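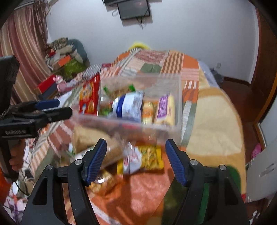 *By Garnet Hiebert*

My grandmother kept snacks in one place, a cupboard over the refrigerator, and you needed a chair and a clear conscience to reach it. I keep mine in clear plastic bins, and once a month or so I bring the whole collection into the bedroom, spread it over the bed, and put it back in an order I believe to be superior.

The bed is the right place for this job and I'm prepared to argue the point. The kitchen counter is full of kitchen. The floor hurts. A bed is wide and soft, it sits at a decent height, and a patterned spread hides crumbs until at least the following evening. Crackers that would shatter on tile land there with a sigh. My friend Aaliyah Chisholm thinks food in a bedroom is how empires fall, and she does her sorting standing up at a table, like a bank teller.

What I no longer believe in is the bin itself. Or I believe in it the way I believe in flossing.

The case for the clear bin is that you can see what you own. A red package of round golden crackers looks very fine through a plastic wall. So does a purple and yellow package of whatever is in the purple and yellow package. You see them every time you walk by. I once had an opaque basket, and a box of shortbread lived in it undisturbed from July until the first frost. In a clear bin it would not have seen the weekend. If the purpose of storage is to store, then the see-through kind has a lot to answer for.

Then there's the matter of shape. A bin has straight walls and snacks do not. Cracker packages stand up nicely and could be given their own column in a spreadsheet. Noodle snacks come in a bag that is mostly air and refuses to stand next to anything. Bread and cake want to lie down, and they want nobody on top of them. So every bin I have ever packed ends the same way, with the upright citizens inside and the soft ones lying on the bed waiting for a ruling. I tilt the bin. Everything slides to one end. I tilt it back and have a new arrangement, slightly worse, which I call finished.

There is a system for this, naturally. There are many. Colton Petrenko, my neighbor across the landing, follows the Ellberg method, which sorts by date and requires a marker. His wife, Aaliyah Petrenko (I know two Aaliyahs and it has never once been convenient), sorts by who is allowed to eat it. Hers works better, as far as I can tell from being offered things in their home. I have tried going by color, which looked wonderful for most of an afternoon, and by size, which puts the smallest items at the bottom, where they are next seen by the movers.

My own method is salty on one side and sweet on the other, with a border zone for products that can't make up their minds. The border zone is now the largest region. It has absorbed a tall narrow thing that may belong with condiments, and at one point a flashlight.

I do understand the appeal of doing it, though. You sit on the edge of the bed with the door half closed and pick up a package, and for once the question in front of you is small enough to answer. Left or right. Standing or lying down. I have had days at work with 69 unread messages and no idea what to do about any of them, and I came home and put the crackers next to the cookies – correctly, I thought.

Then somebody wants a snack, and takes it from the middle.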